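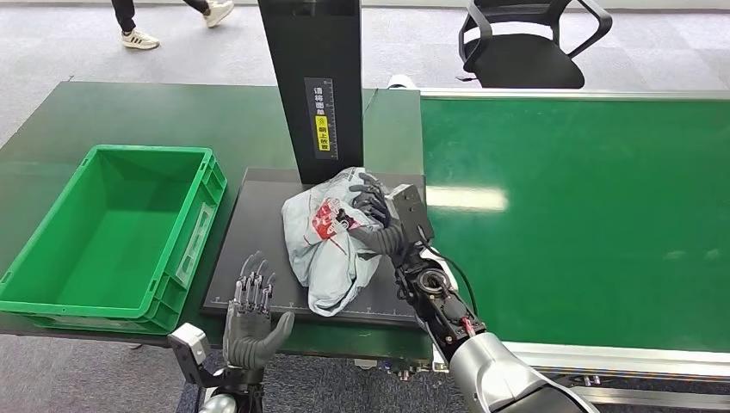

How long does a 3000 piece puzzle take if you only work on it in the evenings? Most of a winter, going by mine, and longer if you picked one with a lot of sky.

1/18/20

I picked one with a lot of sky. It's the Grernska harbor one, the view over Jalby at dusk, and I fell for the little yellow boats on the box and didn't look hard enough at the top half, which is one enormous smear of purple going into gray going into slightly different gray. I opened it in the first week of December thinking I'd be done by New Year's. Ha!

Anyway, tonight was a good night. The whole edge has been finished for ages, and the boats went fast, of course, they're the fun part and I gobbled them up in one weekend like a kid eating the marshmallows out of the cereal. The row of houses took longer. They all have the same red roofs and the same white windows, and I had one chimney in the wrong place for more than a week. It fit! It fit perfectly, it even clicked, and only when I got down to the house next door did I see that the roof line jumped. I took it out and everything around it suddenly made sense and I got seven pieces in before my tea was cool enough to drink.

So now it's the church and then the sky. I've been sorting the sky by shape since the color is no help under the lamp. Two knobs across from each other in one tray, the ones with knobs all the way around in another, and the weird ones with a shoulder in the lid of the box. In daylight I can see there's a pinkish band low down, near the water, so tomorrow after breakfast I want to pull all the pinks before the sun goes around to the other side of the house. I said that yesterday too and then I did laundry.

The table is becoming a problem. I've been eating dinner off my knees since before Christmas, which was cozy at first and now my back hates it. I looked at the Kubo roll-up mat again, the green felt kind with the tube, and I had it in my cart and then I read the reviews and people say the big ones buckle in the middle. After all those chimneys? No thank you. A sheet of plywood from the hardware store would do, if I could get it home on the 321 without taking somebody's eye out. I might just ask my sister for a ride, though then she'll want to "help," and her kind of helping is standing behind me with a cookie pointing at pieces I've already tried.

(She did find the lighthouse, though. I'll give her that.)

I had one of the Tilla puzzles going over last summer, the garden one, and I'd forgotten how different the two brands feel. Tilla pieces are thick and a bit fuzzy on the back and you can pick up a finished corner and carry it around like a slice of pizza. Grernska's are thinner and shinier and they slide if you breathe on them. The picture is so much nicer, though, really sharp, you can read the time on the church clock. Ten past four. I've got the hour hand and no minute hand so far and I've been under the couch twice with a flashlight.

I put in 90 minutes tonight and only got up once, for the cat, who wanted to be on the table and then wanted to be on the lid of the box and then wanted to go out. She's asleep on the heater now. The radio had a long program on about whales and I heard maybe half of it. My neck is stiff and my eyes are doing that thing where everything looks like it has a knob on one side. I went to close the curtains and caught myself thinking the folds would go in the purple tray.

Need to remember: lightbulb for the tall lamp, the daylight kind. Cat food. Call about the gutter. And check inside the vacuum cleaner bag before I throw it out, on account of the minute hand.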